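Himness Deposit Slip Books from Flinik

Every order ships within 2 working days. Himness deposit slips come in duplicate or triplicate, and your account number is printed free on each slip. The paper is accepted by the counter scanners of most banks and credit unions, but please ask your branch if it wants a special format.
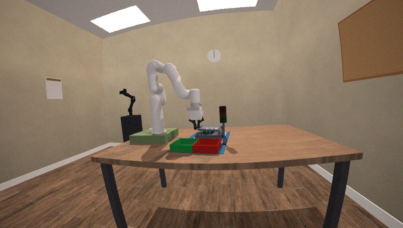
Can I order slips if my checks came from another printer?
You can order them with any checks. We only need a clear copy of one voided check, so that we can read the routing number and the account number.

Single book, duplicate: item 473
Single book, triplicate: item 832
Business name on the cover: up to 2 lines, no extra charge

Please look at your proof carefully before you approve it. After approval we cannot change the numbers — the books go directly to print. 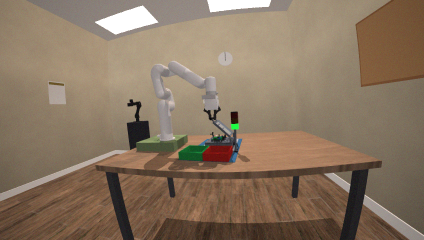
Table with blue mat, item page 473

Customers who reorder may use the same proof again. Write the old order number in the comment box and tell us if the address of the business has changed. If you need a matching endorsement stamp, choose item 188 at checkout — it will travel in the same package.

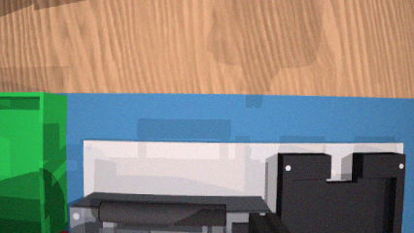 Stamps use black ink, and refill bottles are sold separately. For questions about an order, write to Mio Takagi at the Flinik order desk.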